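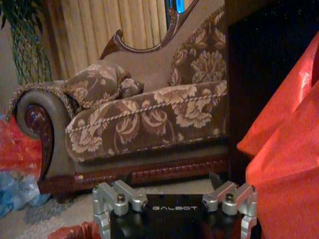 Gripper at the chaise, with the crumpled bags on the left still to do.

I've had so many emails about the tidying robot that I'm putting all the money bits on one page, and you can skip to whichever part you're fretting over.

Start with the mess! I don't mean the brochure, I mean your own mess. Before I rang anybody I kept a list on the fridge of everything I picked up off the floor, and it was nearly all light, crumply stuff: wrapping, bags, bits of ribbon, odd socks. That matters when you're choosing fingers. A gripper that's lovely with a tin of beans may be hopeless with a thin bag, so take a carrier full of your own rubbish to the showroom and ask them to try it. The chap at Fleline looked at me a bit sideways but he did it, and I crossed one model off there and then.

Next, get the whole price written down. My quote from Hijazi came to £2,521 for a hire of 9 weeks with the option to buy at the end, and I was quite pleased with myself until I found that delivery and setting up were another £400. Ikeo put theirs in the main price, so the two looked miles apart on paper and weren't. Ask about:

Delivery, and whether they'll do stairs
Setting up, and a second visit if you move the furniture
Spare finger pads
Insurance (ring your own house insurers too, mine wanted it listed)
What happens if you send it back early

I keep a separate £400 in the tin for bits and bobs and I've dipped into it more than I'd like. Mostly pads.

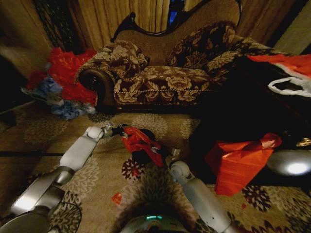

Both arms down at the carpet, with something red and black in the left gripper.

Measure the floor with the furniture where it really lives. You want room for the arms to reach forward as well as room for the body, and if you've got a chaise or a low sofa, measure from the front of the seat outwards. I measured wall to wall the first time, which was no use to anyone. Cables want thinking about as well, so if one runs over your carpet, put a few pounds aside for clips or a cover and get it done before delivery day.

Patterned carpet: ask! I asked Jukomby whether a busy floor makes small scraps harder to spot and they said try it and see, so I'd push for a trial at home before paying a deposit. Same goes for dim rooms. Try it with the curtains drawn if that's how you have them of an evening.

If you've got good furniture with carved wood or fringing, find out in writing who pays for a scratch. I tack an old towel round the legs on heavy tidying days.

I'm waiting until April to decide about buying outright. The battery prices still need chasing, and I'll add them here when I've got them.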